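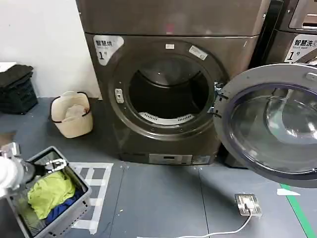

Dryer no. 1 with the door open, head camera view, gripper B over the grey basket.

24/08/2020
Gripper comparison, laundry corner

Well, we finally got both grippers onto the laundry task, and I want to get my thoughts down before I muddle them up with the bench results. For anyone catching up: gripper A is the soft-pad Famatska we've had on the arm since December, and gripper B is the metal two-finger one from Escobar. Same arm, same head camera and same Bromus controller for both, so any difference ought to come down to the hands (or to me, fiddling with the settings in between).

The job was to lift one garment out of the plastic basket, carry it across to the dryer and let go of it inside the drum. 20 tries each. A dropped sleeve over the rim of the door opening counted as a miss, which I know is harsh, but a sleeve over the lint filter isn't something I want us getting used to.

A was lovely on the thick things and hopeless on anything thin lying flat. The pads push the cloth along in front of them and it ends up bunched against the side of the basket, and then you get lucky or you don't. B goes in like a pair of tongs and comes up with something nearly every time. The trouble is that it sometimes comes up with two somethings! With a yellow-green garment piled over a dark blue one, I had to start the approach higher and close sooner to take the top layer by itself. I've saved that one as the default for now.

Closing time on B is set to 600 ms. Faster felt snatchy and the basket shifted on the floor. If it does move, please put it back against the white tape grid before the next run, as the pick poses are all taken from there.

Some notes on the camera while I think of it. The drum is very dark inside and the depth goes patchy past the grey ring, so I've stopped asking it for anything in there and just use the ring itself to line up. The door glass is a nuisance too, with the overhead light coming back off the curve of it. Emia (our labelling tool, for the newer folks) kept wanting to mark the reflection as cloth. I've kept the worst offender, frame 2919, in the shared folder so we can test against it when the next version is ready.

Wrist torque limit is at 95 per cent on both, and I'd like to bring that down once the paths are smoother. B sits further out from the wrist than A, so watch the clearance on the hinge side when the door is swung right back. I went in slowly there and would suggest everyone do the same.

Still to do: repeat the thin garments with A using the higher approach, to be fair to it. Try B with the rubber sleeves on. Move on to the woven basket with the black handles, which I suspect will be a whole other afternoon, those loops being just the right size to catch a finger.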